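Drive line walkdown, conveyor 476, Hadberg plant
2025-09-17

Guards: OK. All bolts in, though I had to hunt for the right wrench (again!).

Lockout: OK. Tag on, key in my pocket the whole time.

Gearbox oil: a bit low. I topped it up and wiped the sight glass so the next person can read it. No drips under the Premau unit.

Belt tension: OK, but the inside edge is starting to fray. I'd order one now and fit it in January.

Shaft coupling: NOT OK. The rubber insert has a crack I could get a fingernail into, and there's black dust all over the hub. I ran it for around 63 seconds at 400 rpm and didn't love the sound.

Bearings: far end fine, near end warm. Grease it and check again next shift.

Set screws: two loose on the Drundgate pulley, both snugged up and paint marked. 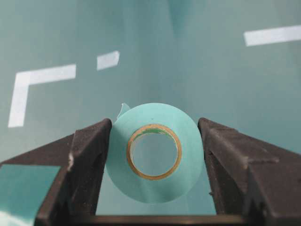
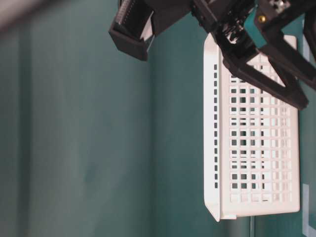
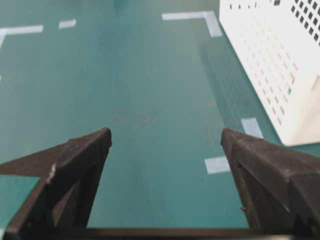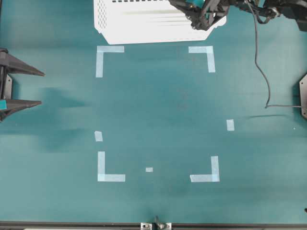

Blackburn: I'd pull that coupling before you run another shift. Check the shaft alignment while it's apart, or the new insert will go the same way. Part 1654 is the one you want, and get two.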